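Lemon balm extracts, notebook, January, started 8.40 am

Dried leaf from Orkholm arrived at last, lot 407, and it smells wonderful. Proper lemon as soon as the bag is opened, with that slightly hay-like note behind it. The old Hestau leaf next to it smells of cupboard. I'm keeping both going side by side, same sieve, same jars, so we can see how much of the difference is in the nose and how much is in the rosmarinic acid.

Set up the solvent series this morning. Each jar gets the same weight of ground leaf and 100 ml of solvent: plain water, weak ethanol, half and half, strong ethanol. Lids on, foil round the jars, all on the orbital shaker at 200 rpm. I ground the leaf more coarsely than last time. The fine powder clogged every filter we own and I am not doing that again.

By 10.15 the strong ethanol jars had gone a fierce bottle green, which is the chlorophyll coming across, lovely to look at and a nuisance later. The half and half is browner and much more promising, if the Zemska runs before Christmas are anything to go by.
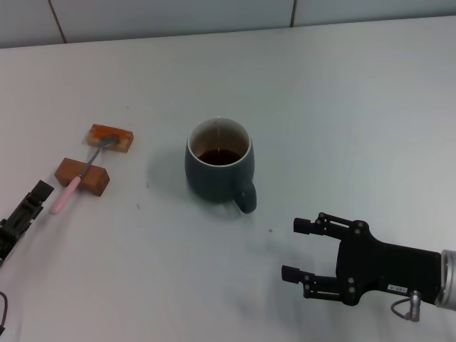
Why not use strong ethanol for everything?
Rosmarinic acid is quite a polar molecule, so it comes out well into a mix of water and ethanol, and strong ethanol mostly brings extra chlorophyll and waxes along with it. Those then have to be cleaned out before the column.

Filtering, 1.30 pm. Paper first, then the centrifuge at 3,000 rpm, then syringe filters into vials. The coarse grind has paid off hugely! Water jars are still slow (gums, I think, they go a bit slimy on the paper) but the rest ran through while I was labelling. Tipped the first few drops from each syringe filter to waste. Labels are solvent first, then O or H for the leaf, then replicate. Please stick to that, whoever is in next, as I had a miserable hour in the freezer last month trying to work out what "LB new 2" was.

Standard curve made up fresh from the Anozie reference powder. It went into solution beautifully in methanol with a short spell in the sonic bath. Old stock binned, it had gone yellowish and I don't trust it. 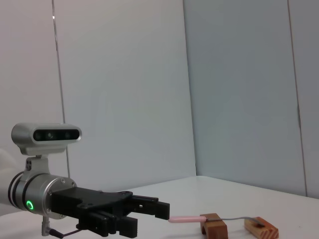
The curve itself came out as straight as I've ever had one, top point included, so there's no need to dilute the strongest samples. First pair through the column just after three. The Orkholm half and half has a great tall rosmarinic peak, clean on both sides, and a smaller one just ahead of it that could be caffeic acid. I need to spike a sample to be sure. The Hestau leaf shows the same two peaks, both lower. Retention times match the standard. Very pleased with this.

Blank was flat. The baseline wandered a little at the start of the afternoon and settled after I purged the pump, so the first injection is to be repeated and I've crossed it out in the run list.

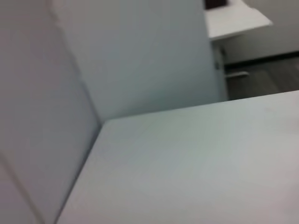
Pale flat surface and side panel.

Still to do:
Spike with caffeic acid, low and middle level.
Repeat first injection.
Dry weights for both leaf lots. Without these the comparison is worth very little, the Orkholm leaf feels crisper and may simply hold less water.
Second set of vials is in the freezer, top drawer, left side, for the light test. One lot in clear glass, one in amber.
Order more syringe filters, we're down to the last bag.

Column flushed and left in methanol, shaker off, 5.50 pm. I'd love to try the same series on sage next, same acid and a much tougher leaf.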